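Arrugas en un mantel de tela estampada, ¿plancha o nada?

koravine
La tela blanca con bayas naranjas y hojas verdes me sigue haciendo pliegues suaves en la mesa. Venden un spray Neleck que promete quitarlos en 5 minutos. ¿Alguien se lo cree?

plavano_158
Yo no. Lo probé en mayo y olía bien, poco más. Plancha por el revés, con la tela algo húmeda.

mousavi3005
Estíralo y ya. Con ese dibujo disperso apenas se notan, y menos con cosas encima. El mío:

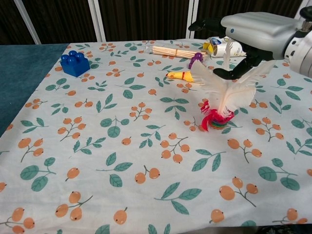 Temas relacionados
Manchas de cera en manteles blancos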